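Nous utilisons des cookies pour mesurer l'audience de ce site. Accepter | Paramétrer | Continuer sans accepter

Communiqué de presse
Octobre — par le service communication de Fitport

Apprendre la lessive à un robot humanoïde : Fitport présente Murnthorpe, une méthode qui part des gestes ratés

Brernville — C'est avec beaucoup de plaisir (et, il faut bien le dire, après de longs mois passés parmi les chaussettes) que l'équipe de recherche de Fitport rend publics les premiers résultats de Murnthorpe, sa méthode d'apprentissage pour les tâches ménagères qui demandent deux bras, un peu de patience et pas mal d'allers-retours.

Le principe tient en peu de mots. D'ordinaire, on montre au robot des démonstrations réussies, du début à la fin, et l'on espère qu'il saura les reproduire. Or une lessive se passe rarement comme prévu : un tissu glisse, une manche reste accrochée, le panier arrive de travers devant le tambour. Murnthorpe conserve ces moments-là, les découpe en courtes séquences et demande à un opérateur de montrer comment on s'en sort à partir de la position exacte où le robot s'est trouvé en difficulté. Le modèle apprend ainsi la tâche et ses rattrapages dans un même entraînement.

« Pendant longtemps, nous avons jeté nos mauvais essais, et je m'en veux encore un peu, raconte Calum Chisholm, responsable du projet. Un jour, nous avons commencé à les ranger, puis à les relire, et nous y avons trouvé tout ce qui manquait à nos belles démonstrations. Il a fallu convaincre les collègues de garder des heures de linge tombé à côté, mais ils sont venus d'assez bon cœur ! »

Le jeu de données réunit 200 séquences de rattrapage, enregistrées en 18 séances dans l'atelier de Brernville, avec trois types de linge : des pièces légères, des vêtements du quotidien et du linge épais. Lors des essais d'évaluation, le robot entraîné avec Murnthorpe a mené le chargement à son terme deux fois plus souvent que le même robot entraîné sur les seules démonstrations réussies. Les progrès les plus nets concernent l'approche du panier, ce moment un peu ingrat où il faut l'incliner vers l'ouverture sans heurter le hublot.

Le robot n'a pas deux mains identiques, et l'équipe y tient. Une pince métallique, à gauche, se charge de tenir le panier par le bord ; une main à cinq doigts, à droite, garde davantage de liberté pour accompagner les tissus. Le modèle, baptisé Pringle en interne, reçoit les images prises depuis la tête du robot et décide à chaque instant du mouvement des deux bras ensemble. 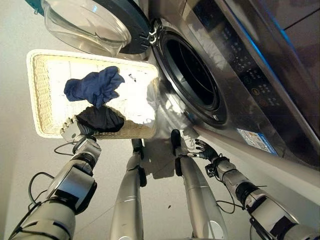

Cette coordination reste le sujet qui occupe le plus les chercheurs. Lorsqu'un bras corrige sa trajectoire, l'autre doit en tenir compte tout de suite, faute de quoi le panier pivote et le linge part de l'autre côté. « On ne s'en rend pas compte chez soi, parce qu'on fait cela en pensant à autre chose, explique Alasdair Pollock, qui a conçu le protocole d'évaluation. J'ai passé un temps déraisonnable à me regarder vider un panier, et ma famille trouve que cela suffit. »

Quelques limites demeurent, et l'équipe préfère les donner d'emblée. Les très grandes pièces, comme les housses de couette, mettent encore le robot en échec, et l'intérieur du tambour, souvent sombre à l'image, gêne l'estimation de la place restante. Des travaux sur le toucher sont engagés pour y remédier.

L'article technique et les séquences de rattrapage seront remis sur simple demande aux laboratoires qui souhaitent comparer leurs propres méthodes. Les journalistes désireux d'assister à une séance dans l'atelier de Brernville peuvent s'adresser au service communication de Fitport, qui les recevra volontiers, de préférence le matin.

Partager cet article | 18 partages | 3 commentaires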